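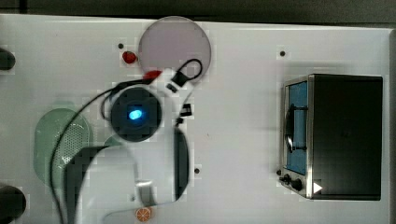
A toaster oven on a white tabletop, with a plate and a green basket.

A toaster oven is a small electric oven made to stand on a counter or table. It toasts bread, reheats leftovers and bakes small dishes. Most models have a front door that opens downward, a removable wire rack, a crumb tray and a set of dials or buttons for temperature and time.

Design

Heat comes from metal or quartz elements above and below the rack. Toasting normally uses both sets, while broiling uses only the upper one. The usual top setting is near 450 °F, though some models, such as the Birell 604, stop at 400 °F. Convection models add a fan that moves hot air around the food – this shortens cooking times and browns more evenly.

Sizes are often given in slices of bread. The larger ovens sold under the Prakia name measure 18 inches across and hold a small pizza.

Use

Bread goes directly on the rack. Foods that drip or melt are placed on a metal pan. A plate is generally kept beside the oven for serving, and only dishes marked as oven-safe should go inside. Bread and rolls are sometimes brought to the table in a basket.

The outer walls and the door become hot in use. Manuals commonly ask for several inches of clear space on each side and above. Paper, towels and plastic containers should be kept away from the oven while it is on.

Cleaning

The crumb tray is emptied once the oven has cooled. Racks and pans can be washed in warm, soapy water. The elements are left alone, as scrubbing can damage them.

See also

Broiling
Convection oven
Toaster

Last edited February 14, 2025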